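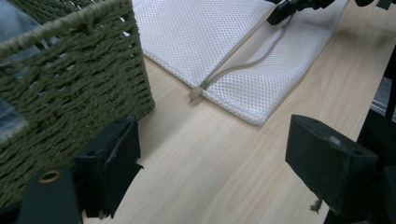 What do you put in a mesh laundry bag? Anything small, anything with hooks or ties, and anything you'd cry over if it came out felted.

Quick post, got a train to Staltham at ten past and nothing packed. But I promised a laundry update, so.

The green basket is staying. Dark olive, woven, chunky rope-looking sort of thing. Got it from Wuyts in July when I was meant to be buying a lamp. It lives on the table on wash day and under the stairs the rest of the week. Holds more than you'd think. Blue stuff goes in there now, whites go anywhere else, and that is the entire sorting system. I had a better one with labels. Lasted 4 days.

Mesh bags — I bought a pack from Gilik and two of the zips went almost straight away. The white one with the beige zip is older and still going strong. Close the zip right to the end, tuck the puller in if there's a little elastic for it, and don't stuff the bag full or nothing inside gets clean. Half full is plenty. I wash mine at 30 whatever the label says.

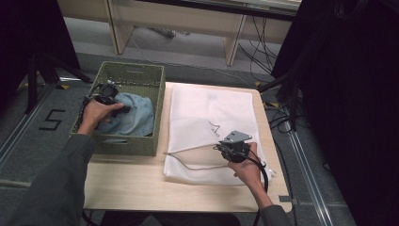

Also I've stopped folding straight out of the dryer on to the bed, becuase then it's bedtime and the whole lot goes on the floor. Table only. Basket one side, flat space the other, fold, stack, carry up. Takes me 21 minutes with the radio on, less if I skip the socks. I usually skip the socks.

Someone asked about the powder — still Brustonum, the unscented one, still fine. A box does me 70 washes if I don't get heavy handed with the scoop.

Right, coat, keys. Will do the airing cupboard next time, its a state. Leave me a comment if you know how to get candle wax out of a pillowcase.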